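Takes

Ruth Villca had tied sashes at Kirkholm for eight years when they moved her to the apartment.

Kirkholm rented out table linen and chair sashes for weddings. The sashes came back from the laundry in a heap and left the building in bundles, each one twisted, knotted and held with a thin elastic. A fast person did 40 bundles before the morning break. Ruth was a fast person. So was Angelica Layug, who worked across the table from her and talked the whole time about her daughter's driving lessons.

In June the two machines arrived from Brillel and were put at the far end of the floor, behind yellow tape. They could pick up a sash. They could lay it down flat. When they tried to twist it they let go too early, and the satin slid off the table. A technician named Wilmer Agudelo would pick it up, put it back and type something.

"They need to see it done," he told the manager, Consuelo Salazar. "A lot of times, by people who know how."

That was how the apartment came into it. Brillel rented it on the third floor of a building on Akl Street, and it was full of ordinary things, because Wilmer said that a machine that had only seen a clean table would be lost at a messy one. Consuelo asked who wanted to go. The pay was the same and there was a chair. Ruth put her hand up, mostly for the chair.

The tool was lighter than she expected. She squeezed and the fingers closed. She opened her hand and they opened. Wilmer showed her where to stand and then he showed her again.

"Do it the way you do it," he said.

"I do it with ten fingers."

"Do it the way you'd do it with two."

The first day she dropped nearly everything. Satin was bad for it. She had never thought of satin as difficult, but she had never had to think about it at all. Her thumb had always known when the cloth was about to go. Now she had to look. She found that if she clamped low, under the elastic, and let the loose folds hang, the knot stayed up by itself. She told Wilmer and he wrote it down.

"Did you always hold it there?" he asked.

"I don't know," Ruth said. "Maybe I did."

A young man called Kittipong Srithong worked the other shift. He had come from a restaurant kitchen, and he was recording himself putting away groceries. They met at the door at two o'clock, when he came in and she went out. He asked what she was doing and she said sashes. He asked whether it bothered her.

"Does it bother you?"

"I didn't like the kitchen," he said.

She thought about that on the bus. She had liked the sash table. She hadn't liked the cold in there or the radio, and her wrists hurt by the end of most weeks. But she had liked knowing how much she had done by looking at the crates.

Angelica called her one evening. The machines were getting better, she said. They dropped one in eight now. Consuelo had moved four women over to the ironing room and one to the front desk, and one had gone to her sister's place in Odari and hadn't said if she was coming back.

"Where did she put you?" Ruth asked.

"I watch them. I stand there with a button." Angelica was quiet for a bit. "You know what's funny? They hold it under the elastic. Low down. I looked at it and I thought, that's Ruth."

"That's not me."

"It's exactly you. It even gives it that little shake."

Ruth hadn't known about the shake. The next morning she watched for it. She picked up a bundle, lifted it, and there it was - a small turn of the wrist, so the folds fell straight. She did another one and tried to leave it out, and the folds bunched up.

"Something wrong?" Wilmer asked from the kitchen.

"Who gets the shake?" she said.

He came to the doorway. "The what?"

She showed him. He watched her do it twice and said he had taken it for noise, and that somebody on the software side had asked if they should filter it out.

"Don't filter it," Ruth said.

"I'll tell them."

"Tell them it's mine."

He said he would tell them that too. She didn't know whether he would. She put the bundle down, picked up a mauve one, and clamped it under the elastic. Past it she could see down the hallway to the door, where Kittipong would be coming in at two. She had time for a good many more before then.

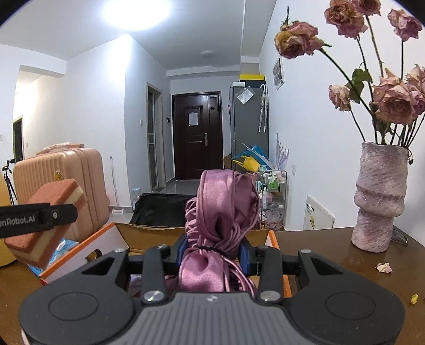 By Delia Marsh
Fiction

Delia Marsh worked in a commercial laundry before she started writing. She is at work on a group of stories set on Akl Street.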